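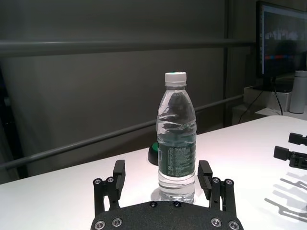 Bottle between the fingers, green label, cap on.

June, 16:40

Family side of things first, as I will be out for part of next week and the bench calendar needs to reflect it. Wedding at Clalten, on my mother's side. Leaving after lunch the day before, back two days later. Please don't book the Blackburn fixture against my name in that window.

I was asked to do the slideshow for the reception. Notes kept in this book so that I stop losing them.

**Material**

- 1491 scans on the drive from my aunt, mostly prints, a few slides
- folder names by year, unreliable before the couple met
- a second drive is promised, not received

**Constraints**

- Hall projector takes HDMI only. Bring own cable and the long extension.
- Slot is between the meal and the first dance. Asked for a duration, was told "not too long." Working assumption: 80 slides at 5 seconds, so 400 seconds, or 6 min 40 s.
- Sound goes through the band's desk. Need a 3.5 mm to twin jack lead. There is one in the Ferer drawer, signed out to me as of today.

**Selection, first pass**

Went through everything once at speed and kept anything with the bride or groom in it and a face in focus. That left 99. Cut to 80 as follows:

1. Dropped near duplicates (11 out).
2. Dropped school portraits except one each (5 out).
3. Dropped three with the former brother-in-law. Checked with my mother, who agreed before I finished the sentence.

Order is by date where the date is known. Undated ones placed by haircut. The groom has far fewer pictures than the bride before age ten - his family had a flood. I evened this out by giving him more of the later ones. His parents may notice and may not; I would prefer the imbalance on that side than a long run of one child.

One print keeps coming back to me, my grandparents on the steps at Clalten, same hall, same railing. It has neither bride nor groom in it and fails the selection rule. Kept as slide 80 anyway, hold time 10 s in place of 5. Revised total 405 s.

**Speech**

Not giving one. Was asked twice. Said I would read the card from the relatives who can't travel. It runs to one side of paper and I have read it aloud at the desk without trouble, except for the paragraph about my grandfather, where I had to stop. Will mark a pause there and print it in larger type.

**Open**

- [ ] second drive
- [ ] aspect ratio of the hall screen (export both)
- [ ] copy on USB stick, second copy on laptop
- [ ] suit: jacket fits, trousers do not
- [ ] gift: group one via the Faline list, transfer done, no confirmation yet

18:05 - export at 16:9 finished, plays through with no dropped audio. The 4:3 version crops the top of slide 12 and takes off my uncle's head. Re-frame tomorrow.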